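The quote from Borusska came in at 4000 a month, which was 892 more than the rent on the house the robot would be working in.

"That includes the arm," said the rep.

"I'd hoped so," said Duván Tamayo.

He had three columns on the back of an Ilel brochure. Fosham was cheaper but wouldn't ship until 2033. Bajpai would ship in November and charged extra for drawers. Borusska threw in eight hours in a simulated kitchen, so the customer could watch his money at work before parting with it. Duván pulled his chair up to the screen.
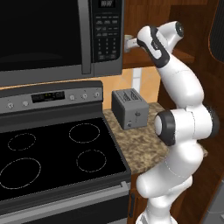
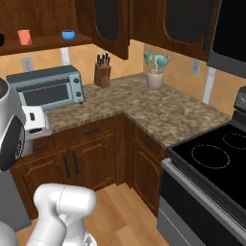
"And the granite?" he asked.

"Granite's not included."

He wrote that down. Then he asked what it would cost to have only the kitchen, and the rep – who had clearly been asked before – went to find the other price list.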